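An afternoon at the Kudgate open day

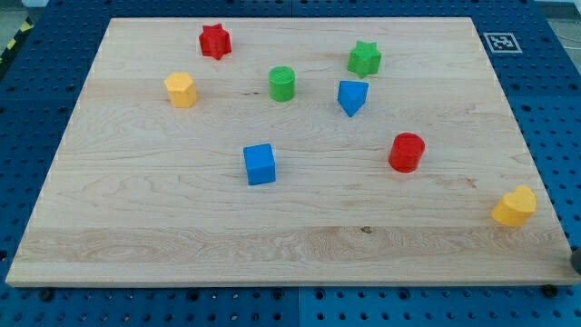 Marites Cabanatuan

Nov 8, 2021

I had been meaning to go to the Kudgate open day for a couple of years and always missed it. This time I put it on the kitchen calendar in March, when they announced it, and I went.

Kudgate is a robotics lab in an old printing works out past the rail yard. Once a year they open the doors, put signs on the stairs and let people wander through. I teach fourth grade and know very little about robots. I went mostly out of curiosity, and partly to see if it would be worth bringing a class.

You sign in at the front and get a sticker with a group number. Mine was group 2. There were more than 30 of us, which was too many for the first room, so they split us again in the hallway. That took a while.

The first stop was a talk about a project called Akel. I did not follow all of it. The short version is that they want a robot to learn how to handle small objects by being shown, the way you would show a child, and they need a lot of repeated tries to get there. A slide gave the number of tries so far as 3,214. A man near the front asked how many of those had gone wrong. The answer was 1,185, and they keep those too. I wrote both numbers down for my students, who like big numbers.

After that we went into the work room. The table they use for the block task has a blue top full of holes, like the pegboard in my father's garage but laid flat, with a maple board on it for the blocks to sit on. The blocks are the same kind I had in my classroom when I taught kindergarten. Red, green, blue and yellow, with stars, cylinders, a cube, a heart. I had expected something more technical.

I asked why the blocks were spread around instead of lined up. The woman running the table said the layout changes every time, or else the robot would only learn one layout. She also explained the little black-and-white square on the blue part of the table, near the corner of the board. The camera looks for it to work out where the table is. It looks like a small crossword puzzle with the clues missing.

Then we watched the arm do a few turns. They call the arm Min. It was slower than I thought it would be. It went for a cylinder first and got it, set it down to one side, and then went for a star and did not get it. It closed on one of the points and the star turned away. It tried again from another angle and picked it up. People clapped, which seemed to surprise the staff a little.

The heart was the one everybody wanted to see. It has no flat sides to speak of at the top, so there are good and bad ways to take hold of it. Min got it on the third try while we were there. The group after us was already waiting at the door, so we did not see the cube.

A few practical things if you are thinking of going next year. Parking is on the street only, and it fills up. The elevator is small and the stairs are steep. There is coffee from Lillavska in the lobby, which is good but they only take cards. Kids are allowed in the work room but have to stay behind the yellow-and-black tape, and a child under six or so would probably get bored during the talk.

I asked about bringing a class and was given an email address. They do school visits in the spring, in the mornings, with no more than one class at a time. I have written to them and am waiting to hear back. In the meantime I have dug the old shape blocks out of the supply closet. We are missing a star.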